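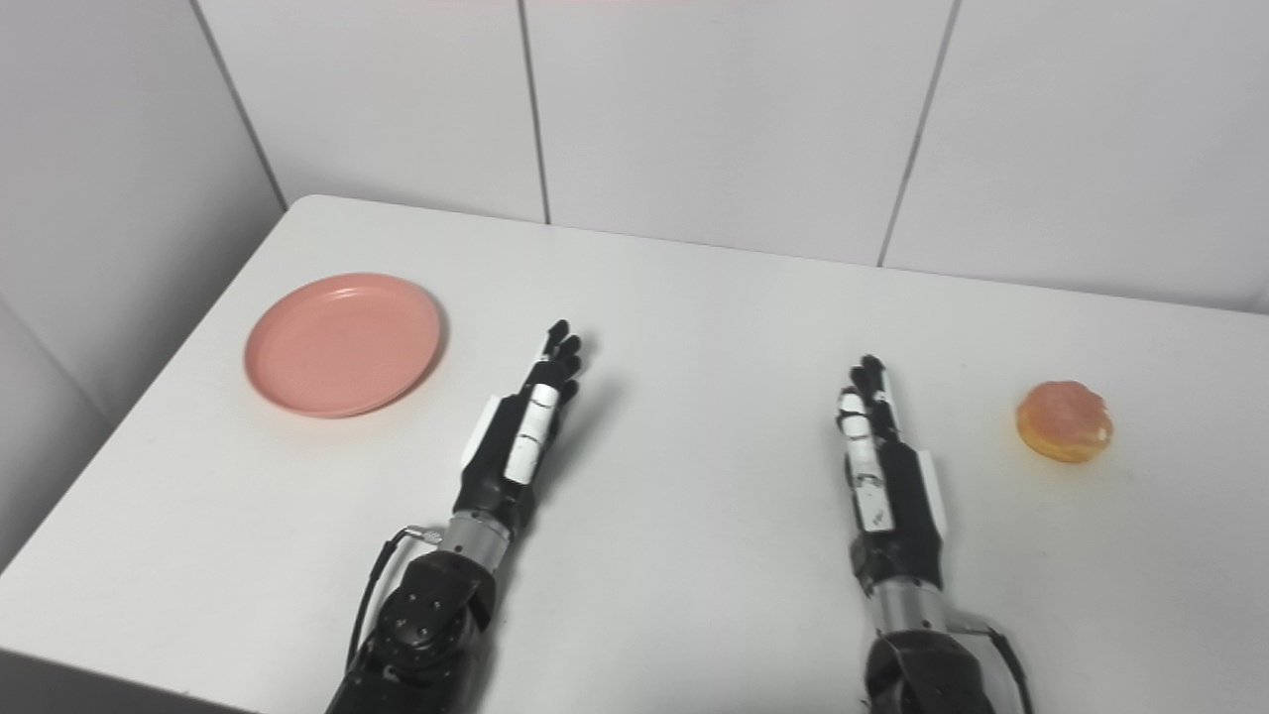 The pink plate and its intended, some distance apart.

I own a set of pink plates now. Salmon pink, if we're being formal, and plastic, because I have met myself and I know what happens to ceramic in this kitchen. They came from the August clearance at Plotard, where I had gone for a drain cover.

The drain cover is still on the list.

My old plates were white, and the table is white, and the walls are white, and for years I put white plates on a white table and wondered why lunch looked like something served before a minor procedure. The pink fixes this to a degree I find annoying, given how long I spent reading about pendant lights. I read 149 reviews of the Edetti lamp. I could have bought a plate.

Then there's the pastry question. Kermani, the bakery down the hill, sells a round glazed thing that I call a doughnut and they call a bun, and we have never settled it. It's fist-sized, shiny on top, somewhere between orange and pink depending on how long you stare at it. I stare at it for a while. The glaze comes off on paper bags, napkins, sleeves and, once, a library book, so the sensible procedure is bag to plate with no stops in between.

I don't follow the sensible procedure. I put the pastry down at one end of the table and the plate at the other, and then I go and make coffee. The table is long enough that this amounts to a commute. By the time I'm back there's a sticky ring on the tabletop, and I have dirtied a table in order to keep a plate clean.

The finish is matte, too, so you can't just swipe at it. The leaflet that came with the table (it's a Moter, the plain one) recommends a damp cloth and patience. I have 2 cloths. Warm water, a drop of dish soap, leave it a minute, wipe, then go over it again dry or you get a cloudy patch that shows up every afternoon at four when the sun comes in.

I've thought about a tablecloth. I've thought about placemats, which seem to me like plates for plates. For now the rule is that the plate goes down first and the pastry goes on it straight out of the bag – a rule I have kept twice.

Still need the drain cover.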